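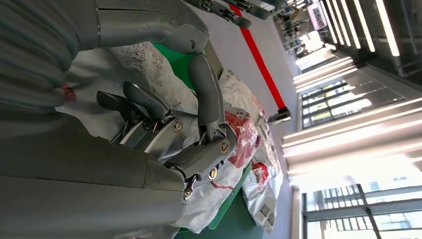 Durnton cell, September, entry started 9:40. Going through the pre-run rules again with Liya Sisay before the mailer bag runs count toward the Cetent report. The current sheet says "inspect hand" and leaves it at that, so two people can sign it and have looked at different things. I want named points. The Phillips screws on the finger joints get a witness mark each, and the cables coming out by the lowest screw get checked for slack with the hand open and closed. Crumpled plastic bags right under the fingers are the normal case for us, so anything that could snag film goes on the sheet too.

Bag handling, draft wording:

1. No reaching over the tray or crate while either arm is enabled. Stop, call it out, wait for the answer.

2. Lift straight up and clear the crate wall before any sideways move. Bags bunch at the top in the parallel gripper and hang lower than the planner assumes. Myfanwy Morgan wants 16 mm clearance added – fine with me.

3. Scale on and zeroed with the tray empty before the first weighed bag. Write the zero in the log.

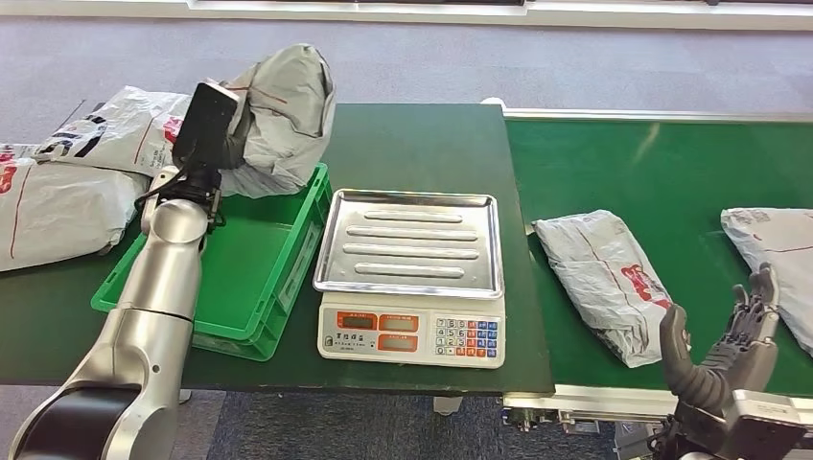 4. Multi-fingered hand stays parked whenever the belt is being loaded by a person.

Open items

Umali run sheet still lists 11 checks, ours has 6. Compare line by line. Log 133 has no initials, ask Liya. Sasto fixture drawing not back yet.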